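Por qué los bulbos duermen bajo tierra (y cómo plantar los tuyos)

¡Hola otra vez! Soy Zlata Hordiienko y ya sabéis que a mí me dais una maceta y se me pasa la tarde. Hoy toca hablar de una cosa que parece una cebolla, se planta como una semilla y no es ninguna de las dos: el bulbo.

La primera vez que tuve uno en la mano yo tenía siete años y quise pelarlo. Mi vecina Mirjam Egger, que tenía el jardín más bonito de toda la calle Isel, me lo quitó de las manos justo a tiempo. «Ahí dentro hay un tulipán entero», me dijo. Yo no la creí, claro. ¡Pero era casi verdad!

¿Qué hay dentro de un bulbo?

Si cortas un bulbo de tulipán por la mitad (pídele a una persona mayor que lo haga ella), verás unas capas gruesas y blancas, una encima de otra. Son hojas, aunque no lo parezcan. Son hojas muy gorditas que guardan comida. En el centro, bien abrigado, hay un brote pequeñito que espera su turno. Y abajo del todo hay una parte plana y dura de donde salen las raíces.

O sea, que un bulbo es como una mochila de excursión: lleva la merienda y lleva también al excursionista.

¿Y por qué necesitan frío?

Esto me parece lo más raro de todo. A casi todas las plantas que conoces les gusta el calorcito, pero el tulipán necesita pasar el invierno con frío para florecer bien. Mientras la tierra está helada por arriba, él va echando raíces por abajo, calladito. El frío es su señal. Cuando ya ha pasado muchas semanas así y los días empiezan a templarse, el brote se estira y sale a la luz.

Si lo tienes todo el invierno al lado del radiador, seguramente te dará unas hojas flojas y poca cosa más. Yo lo probé un año, por cabezota, y me quedé sin flores hasta la primavera siguiente.

Los narcisos, los jacintos y los crocus hacen algo parecido. El crocus es el más madrugador de mi jardín, y a veces asoma con nieve alrededor.

Vamos a plantar

El mejor momento para los tulipanes es noviembre, cuando la tierra ya se ha enfriado pero todavía se puede cavar. Necesitas una maceta honda con agujeros, tierra para macetas y unos cuantos bulbos que estén duros al apretarlos. Si alguno está blando o huele mal, fuera.

Pon tierra hasta la mitad de la maceta. Coloca los bulbos con la punta hacia arriba, sin que se toquen entre ellos. Tápalos con más tierra, riega un poco y deja la maceta fuera, en un rincón donde no se encharque. Ah, y lávate las manos al terminar, que los bulbos de flor no se comen y a algunas personas les pica la piel después de tocarlos.

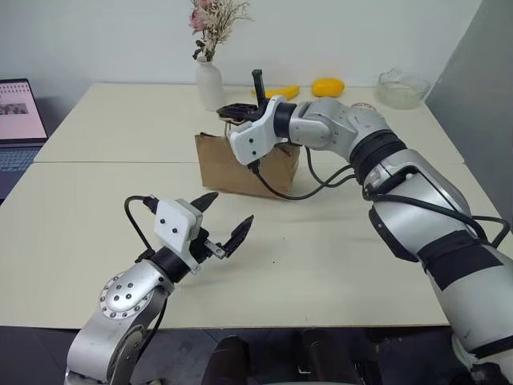

Una mesa blanca y dos brazos robóticos.

Luego viene lo difícil, que es esperar. No escarbes para ver cómo van (¡ya sé que dan ganas!). Riega solo si la tierra está seca cuando metes el dedo. En primavera verás unas puntitas verdes, y a partir de ahí todo va deprisa.

Cuando la flor se marchite, corta solo la flor y deja las hojas. Se pondrán amarillas y feúchas, pero siguen trabajando: fabrican comida con la luz del sol y la mandan abajo, para llenar otra vez la mochila. Córtalas cuando estén secas del todo.

Un reto para tu cuaderno: dibuja tu maceta el día que la plantes y vuelve a dibujarla el día que salga la primera punta verde. Yo todavía guardo mis cuadernos, y en uno hay un jacinto que parece un helado de mora.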